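Speaker notes: planning a budget for hand tools and hand sensors
Session at Celtcombe, August. Keep to the slides and leave time for questions.

Put the first slides up before speaking. Let people look for a moment.

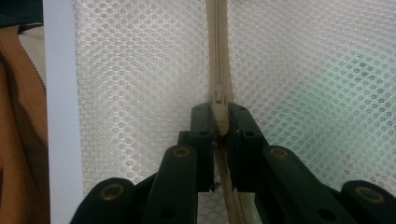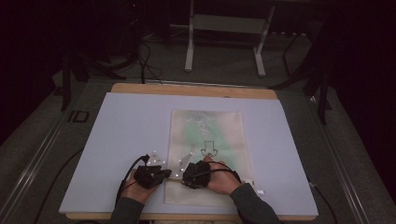
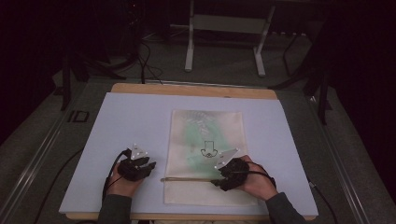
Celtcombe, August

Good morning and thank you for coming. I will talk about money, and I will try to be practical.

When we started the Kernlow project, we made a budget with one big line, called "equipment". This was a mistake. A gripper that closes on a zip slider, as on the first slide, is one kind of purchase. The sensors worn on both hands, on the second and third slides, are another kind. They wear out differently and they are ordered by different people.

(Go back to the third slide.) Please look at the thin stick in the right hand. The stick costs almost nothing. The gloves, the markers and the cables are where the money goes — and the cables most of all surprised us.

Our figures, please say them slowly:
Spare cables and straps in the first year: 734 pounds.
Second set of hand sensors, quoted by Srour: 2802 pounds.
Hours of set-up before the first useful recording: nearly 81.

The hours were not in our plan at all. We had written "installation, one afternoon". If you take only one number home, take this one.

Next point, the room. Stands, tripods, curtains and floor space must also be in the budget. On the second slide you see the cables on the floor behind the board. We now pay for cable covers and I advise you to ask for them in the first order.

Next point, quotations. We asked for 3 and compared them on delivery time, repair time and price, in this order. Nametum was not the cheapest, but they would repair a gripper finger without taking the whole unit back. For a small group this is important.

(If there is time: tell the story of the wrong connectors. Keep it short.)

Last point. Foam board, cloth, zips, tape and sticks are small things, but they are used up every week. Give them their own line and let the people who do the work order them directly.

Questions. The price table is on the paper copy by the door.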